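Household Practice, Unit 6: Folding Shirts on a Bed
Course handout, evening section
Instructor: Desta Teshome

Read this before the November session. Bring 2 cotton T-shirts and one larger garment, such as a nightshirt or a loose long-sleeved top. Do not bring anything that needs ironing. Ironing is Unit 7.

1. The surface

Most people fold on the bed, so we teach it on the bed. A fitted sheet is fine if you pull it reasonably smooth. Small creases in the sheet do not matter. Books, tablets and charging cables do matter when they lie where the sleeves will go, so push them up against the headboard or move them off.

Spread the garment toward one side of the mattress, close to where you stand. You should be able to reach both ends of it without leaning on the bed. The other side is for finished pieces.
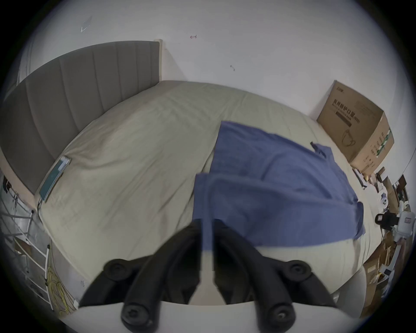
Loose garments take more time to lay out than to fold. Pick the piece up by one edge, let the rest hang, and lower it so the far side touches first. Then go around it once and straighten any flap that has turned under. Mitiku Gashaw, who taught this unit before me, had students do the layout three times before they were allowed to make a fold. We will do it once and correct as we go.

2. The fold from the bottom

There are several ways to fold a T-shirt. For this unit use the horizontal one:

Lay the shirt flat.
Take the two bottom corners, one in each hand.
Bring the bottom section up over the body and set it down as a straight band.
Let go of both corners at the same time.
Smooth the band from the middle outward.

Keep the cloth under light tension between your hands while you carry it. If one hand gets ahead of the other, the band comes out slanted and the next fold will be worse.
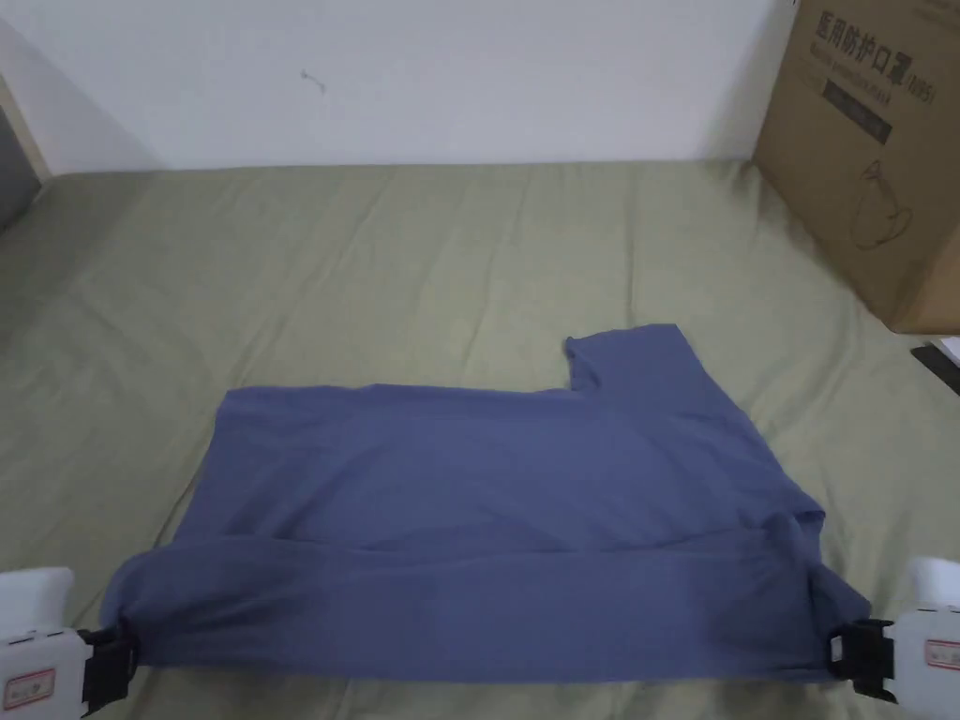 The doubled part is thicker than the rest and tends to bunch along its lower edge. Press it with the flat of the hand. Sleeves that stick out past the body are turned in after the first fold in this method. If you learned it the other way around, use your own order at home and this one in class.

3. Storage

Stack folded shirts with the rounded edge facing you. Cardboard boxes are acceptable for out-of-season clothes if they are clean and dry. Label the side, not the lid.

For next time: fold both shirts at home, unfold them, and note where the creases fell. Written notes go to Ibsa Tufa at the Weldu desk before class.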